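Osagie questions savings claimed for Kukska heritage stone merger

For immediate release, February

Osagie, the tenants' and traders' group for the Kukska quarter, has today published its reply to the plan to hand the upkeep of the district's old stonework to a single contractor, Drorkovix.

The plan promises a saving of 3568 hours of labour a year. Osagie has read the papers twice and cannot find how that figure was reached. The only working shown is a table of 3375 past repair jobs, many of them entered without a date or a street.

"We would like the savings to be real," the group said. "So far we have been given a total and asked to admire it."

Drorkovix says carved blocks can be checked on screen before anyone puts up a scaffold. Perhaps they can. The firm has not said who will do the checking, or what happens when the screen and the wall disagree.

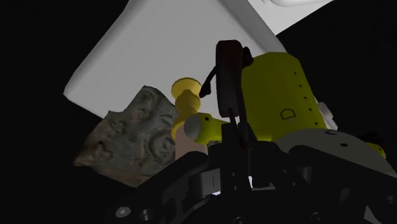 What Osagie is asking for

The group wants the full job list released, with costs, and a trial on 2 streets before any contract is signed. It also wants Usutora, the present contractor, to be allowed to bid again – something the plan rules out in a footnote.

Some 200 households and shops pay towards the upkeep fund. Their charges would go up in the first year under the plan, and the papers say only that they "may ease" later on.

Osagie's full reply can be read at the Kukska library during opening hours. Drorkovix was sent a copy before publication and has yet to answer.

Ends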